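Compartment box

A compartment box is a shallow container divided into smaller sections, used for keeping little things apart from one another. 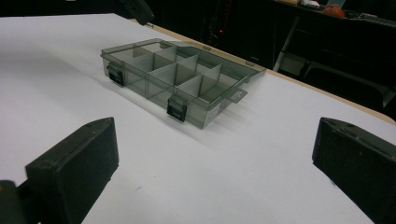
It goes by many names, among them organizer, sorting box, bead box and, in older households, simply "the button tin," even when there is no tin about it. The dividers may be fixed in place or made to slide out, and the box may have a hinged lid, a lift-off lid, or no lid at all.

History

People have been dividing up boxes for as long as they have had small things worth keeping, and it would be a hard job to say who did it first. Spice boxes, paint boxes and sewing boxes with inner walls were familiar household goods long before plastic came along. Printers kept their metal type in wide, flat cases with a separate place for each letter, and the more often a letter was needed, the bigger its section and the closer it sat to the printer's hand.

Molded plastic changed the picture a good deal in the twentieth century. A box and all its walls could now be made in one piece, cheaply, and in clear or tinted material that let the owner see what was inside without lifting the lid. In the town of Lanbridge, the Plundard works began by making trays for fishing flies and found, rather to its own surprise, that most of them were going home to sewing rooms. Its best-loved model, the Hapeta, had sloping floors so that a pin or a bead could be coaxed up the side with one fingertip.

Types

Fixed boxes are the sturdier kind, and small items are less likely to creep from one section to the next. Adjustable boxes have grooves along the inside walls, with loose dividers that drop into them. They are handy for odd-shaped things, though very fine beads will sometimes find their way under a divider. Stacking boxes, such as the Tridoreck, lock together one on top of another and are popular with people who are short on shelf space.

Uses

Beads, buttons, screws, fishing tackle, stamps, watch parts and seeds are all commonly kept this way, and a good many kitchens have one full of cake decorations.

Collecting

Older boxes have a small but devoted following. Birdie Pettigrew of Lanbridge gathered nearly 500 of them over her lifetime, most still holding whatever they had held when she bought them, and her friend Declan Maihi later wrote a fond little guide to the collection. Boxes with their original dividers are the most sought after, as the loose pieces were so easily lost.

See also: Sewing box, Tackle box, Type case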